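Boletín del laboratorio de manipulación de Tawhiri, 31 de julio de 2018

Covisby ya aprende de sus propios errores de puntería

¡Por fin tenemos números! Quienes siguen este boletín saben que llevamos media primavera peleándonos con la misma pregunta: cuánto puede aprender un brazo robótico mirando solo con la cámara de la muñeca, sin ninguna vista general de la mesa. La primera tanda larga de Covisby terminó en julio y los resultados nos han dado una alegría, con algún que otro susto por el camino.

Para los recién llegados, un resumen rápido. Covisby es un método de aproximación visual. El robot se acerca a un punto de una placa de tareas (un botón, un deslizador, un conector) y, en cada paso, una red estima hacia dónde debe corregir. La novedad está en cómo se entrena. En vez de pedirle a una persona que etiquete miles de imágenes, dejamos que el brazo parta de una postura conocida, se aleje siguiendo una trayectoria al azar y grabe todo el recorrido. Como la postura de partida está registrada, cada imagen trae ya su corrección: basta con leer la trayectoria al revés. La idea es vieja y la han usado muchos grupos antes que nosotros, pero aquí la combinamos con un filtro de confianza, bautizado Prasodeck, que decide qué imágenes merecen entrar en el entrenamiento y cuáles es mejor dejar fuera.

Y ese filtro ha sido la gran sorpresa. Grabamos 3000 aproximaciones en total. Prasodeck se quedó con 2181 y descartó el resto, casi siempre por vistas ambiguas: mucha pared lisa, poca placa, ningún borde que sirviera de referencia. Pensábamos que tirar tantos datos nos iba a costar caro. Pues no: la red entrenada con el conjunto filtrado corrige mejor que la entrenada con todo, y además deja de hacer esos pequeños vaivenes tan desesperantes justo antes de llegar al objetivo.

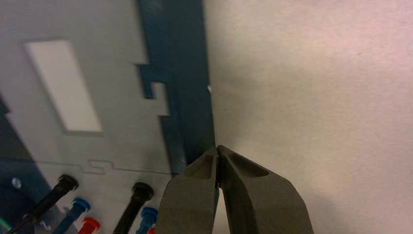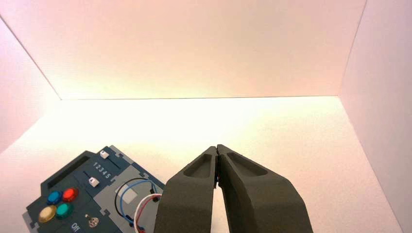 Dos vistas desde la muñeca, con los dedos de la pinza en primer plano y una pared clara al fondo.

La dificultad de fondo es que, con la cámara tan pegada a la pinza, unos pocos centímetros de movimiento cambian por completo lo que se ve. Los bordes escalonados ayudan muchísimo. La red se agarra a ellos enseguida, y en los mapas de activación se nota que les hace más caso que a los botones de colores, algo que no esperábamos en absoluto (habíamos apostado por los botones, y toca reconocer la derrota). Las superficies blancas, en cambio, siguen siendo terreno difícil. La luz las tiñe de rosa o de crema según la zona, y una versión anterior del modelo llegó a interpretar esos cambios de tono como desplazamiento lateral. Lo hemos suavizado alterando el color de las imágenes durante el entrenamiento, aunque todavía queda trabajo.

También hicimos la prueba de fuego: separar 596 aproximaciones que el modelo no había visto nunca, con la placa girada a ángulos nuevos. Ahí el método aguanta bien mientras quede a la vista algún canto de la placa. Cuando los dedos tapan casi toda la referencia, la confianza cae y Prasodeck manda al brazo retroceder un poco y volver a mirar. Ese retroceso lo añadimos casi como parche, a última hora, y ahora es de lo que más nos gusta - el robot parece pensárselo dos veces, y gana información con un gesto muy barato.

Lo que aún no funciona: los cables. Un cable flexible se mueve de una grabación a otra, y leer la trayectoria al revés da por hecho que todo lo demás se ha quedado quieto. Con los cables eso no se cumple, así que de momento los tratamos como estorbo visual y no como objetivo. Tenemos un par de ideas para estimar su forma antes de la aproximación y las iremos contando cuando estén más maduras.

El siguiente paso es repetir las pruebas en Ustholm, con otra iluminación y otro brazo, para ver qué parte de lo aprendido viaja y qué parte se queda en casa. Empezaremos con 25 aproximaciones de ajuste, muy pocas a propósito. Si con eso la red se adapta, ¡lo celebraremos por todo lo alto en el próximo boletín! El código del filtro se está limpiando y lo compartiremos con los grupos suscritos en cuanto la documentación sea legible para alguien de fuera del laboratorio.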